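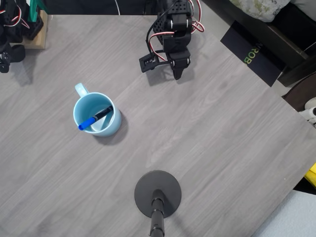
A marker pen in a light blue ceramic mug on a grey wood-grain tabletop.

Home | News | Council | Community | Business | Sport | Contact

Surplus mugs go to work as pen holders

October 15, 2023
By Róisín Tierney

Print this article | E-mail this article

Surplus ceramic mugs have replaced plastic desk organisers at the Jurno shared workshop and study centre, under a storage change that applies to all 25 tables in the building.

The mugs came from the former Weidemann staff canteen, which closed in May. The centre received 244 of them at no charge. Mugs with hairline cracks or chips at the base were rejected, and the remainder were sorted by colour and internal diameter.

Centre manager Samer Geagea said the plastic organisers weighed too little and tipped when a full-length marker was put in one side. A ceramic mug has a lower centre of mass and stays upright with a single pen leaning on the rim, he said.

Each table is allocated 2 mugs, one for markers and one for pencils and rulers. Markers are to be capped before they are put away. Mugs are to be returned to the table they came from at the end of a session.

Osvaldo Costa, who is responsible for furniture at the centre, said unglazed foot rings had been the main concern. Rings that failed a fingertip check were rubbed down with fine wet-and-dry paper, and felt pads were fitted where grit remained in the clay body. Pads will be checked each term and replaced if they have compressed or lifted at the edge.

The mugs are no longer to be used for drinks. Kitchen cups are kept in a separate cupboard beside the sink and may not be taken to the work tables.

Spare mugs are being offered to other community groups in lots of 10. Schools may apply for up to 100. Enquiries should be directed to Dima Tannous at the centre's front desk, and lots must be collected in person. No delivery is available.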